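The pitch for the arm at Brisico was that it would take the boring part. Clearing, sorting, putting things back on the shelf they came from: the returns desk has always been the dullest post in the building, and the people who work it say so freely. Delier, the firm that sold the system, leaned on that. Let the machine do the lifting, the brochure said, and your people will be free to do what people do best. The brochure left open what that was.

I went to find out in May, 3 months after the arm went live. Brisico handles returned household goods for online sellers. Parcels come in the back, get opened, get looked at, and go out again to a warehouse or a discount bin. Before the arm, a clerk picked up each item, turned it over, and decided. Now the clerk sits at a screen and agrees or disagrees with a decision that has already been made.

Much of the work has moved into simulation. New handling jobs are rehearsed on a computer before anyone lets the real arm near a real dish, and the rehearsals need someone to watch them. So the clerks who used to unpack boxes spend part of each shift grading rendered attempts on simple props. They mark whether the view was clear, whether the right object was picked, whether the attempt should be kept or thrown out. Some of what comes up on their screens is little more than a patch of color on a pale surface, and they have to rule on that too.

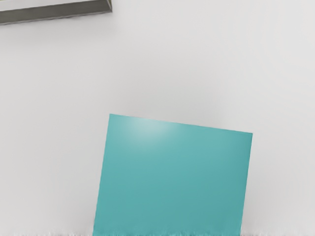 It's still better than the old desk, one clerk told me, and anyone who misses cutting tape for eight hours has forgotten what their wrists felt like by evening. She said she would take grading over unpacking any day, and that people who write about robots always seem to want her to be sad about it.

Fair enough. I had no wish to make her sad. But I did ask what the new work paid, and the answer was the same hourly rate, under a new job title, with a target attached. The target is 686 graded attempts per shift. The old desk had no target, or at least none that was written down. A slow morning with a box of badly wrapped glassware was understood to be a slow morning.

The difference matters more than the wrists, in my view, and Brisico's managers didn't care to discuss it. What they wanted to talk about was throughput. The floor now handles more parcels with the same headcount, they said, and not one person was let go. I believe them. I also noticed that 2 of the clerks who left over the winter had not been replaced, and that the break room had lost half its chairs.

A TABLE, A CUBE AND A LOT OF PATIENCE

The claims made for these systems tend to be large, so it's worth looking at what the rehearsals involve. The current exercise puts a few ordinary things on a round table and asks the arm to deal with a teal cube. The rest is there to be left alone. A good attempt is one in which the cube gets picked up and the crockery isn't disturbed.
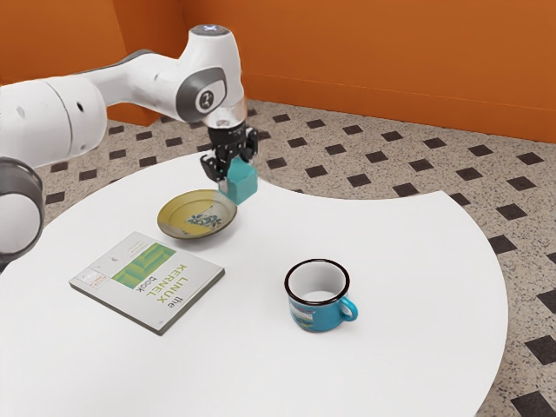 Words by our workplace correspondent
Filed under: Labor, Automation

A clerk at the old desk would have done that without putting down her coffee. I don't say so to sneer at the engineering, which is hard. I say it because the distance between lifting a cube near a plate and judging whether a returned plate can be sold again is very wide, and the sales material skips across it in a sentence.

Ask the clerks where the arm falls short and they get specific. It can't smell smoke on a cushion. It treats a mug with a hairline crack as a mug. It has no idea that a certain seller always packs the lids separately, so a pot arriving with no lid probably has one coming in tomorrow's truck. The staff knew all this and carried it in their heads. Some of it has been typed into notes for Delier. Most of it hasn't, and there is no box on the grading screen to put it in.

Lemieux, a smaller outfit across the river, bought the same package and runs it differently. Clerks there rotate, half a shift on the screen and half on the floor, and any of them can stop the arm for any reason without filling out a form. Managers told me this costs them some speed. They also said the clerks catch things the system would have waved through, and that they had stopped trying to work out whether the one paid for the other.

Brisico looked at rotation and turned it down. The training was judged too expensive. Each clerk would need 30 hours to qualify on both posts, and the contract with Casari, the firm's biggest customer, is priced on volume. That contract comes up for renewal in the fall. Several people on the floor brought it up before I did.

I asked the clerk who prefers grading whether she thought her new job would last. She said the attempts are getting better, and she knows who is marking them. Then her break was over and she went back in to finish her count.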